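Home | Diary | Older entries | Newer entries | About

February, a little after four in the afternoon

I have been meaning all week to go through the box of shape blocks, and today I finally sat down with a pot of tea and did it. Adjoa Acheampong handed them on to me when her youngest outgrew them, and they have lived on the shelf ever since, mixed up with buttons and puzzle pieces and one very old crayon. I had forgotten how nice they are to hold!

I washed the lot in the sink and laid them on a towel – that took most of the morning, what with the phone ringing – and then Fung-ping Yeh came by and we got talking about how to sort them. She would have gone by shape, all the stars in one bag and so on. I said color, because that is how my sister and I did ours when we were small, and we went back and forth over it for a good 25 minutes, happily enough, and ate the rest of the ginger cake.

Color won in the end. We tried it out in pairs on the maple board, and I was so pleased with the look of it that I didn't want to put them away.

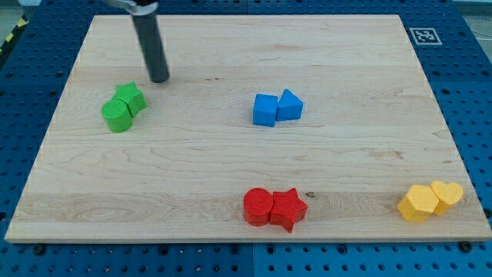
Green, blue, red and yellow, two of each on the maple.

I love the dark swirly bit of grain near the reds. Must ask Adjoa if she ever found the lid to the box. Soup tonight, and early to bed.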